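Search products, parts, guides Search

Asari Hand Gripper, for laundry and household work 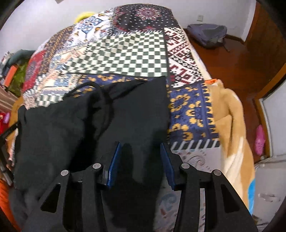 The Asari gripper, jaws open, over a black garment on a bed.

Share 16 Comments 7

The Asari is a two-jaw gripper which a person holds and moves by hand. It has the same linkage and the same jaws as our arm-mounted model, so what you learn with it in the bedroom or in the workshop can be used later on a machine. Both jaws have a blue pad on the inner face. The pads can be changed without removing the pins.

Many customers write to us with one question before they order: can a robot fold my laundry yet? Our answer is that it can fold some of it, slowly, when the conditions are kind. A towel on a plain table is a task we are ready to show to any visitor. A dark garment on a patterned bed cover is much harder. The edge of black cloth is easy to find against a light print, but the folds inside the garment have almost no contrast, and a cord or a band lying on top can be taken for an edge. A person feels the difference between one layer and two layers with the fingers. The pads do not feel this, and the software must guess it.

What works well today

Picking up single pieces from a flat surface. Moving boxes, bottles and folded towels from one place to another. Opening a drawer with a bar handle. On the shop floor, loading light parts in a tray, if the parts always come in the same position.

What works sometimes

Shirts, trousers and pillow cases. In our own trials with the Resonar arm we made 381 folding attempts on mixed clothes, and the arm needed help in more than half of them. With towels only, the result was much better.

What we do not promise

Socks in pairs, fitted sheets, clothes with long cords, and anything inside out. Please do not buy the gripper for these tasks and then be disappointed with us.

In the box

Gripper with blue pads fitted
One spare pair of pads
Hex key
Printed guide in English and Turkish

Care

Wipe the pads with a damp cloth after use. Lint collects near the pivot pins and makes the jaws stiff, so brush it away regularly. Do not use oil on the pins, it will mark the clothes. The pads last for up to 1,000 closings on rough fabric such as denim, and longer on cotton.

Fits with

Resonar arm, with the Getotier adapter plate (sold separately). The Ayaaba arm needs the older plate, please ask us before ordering.

Questions about the fit are answered by Kumaresan Namboodiri in the technical office. For school and workshop orders, write to Nermin Değirmenci. The next delivery of spare pads is expected in May.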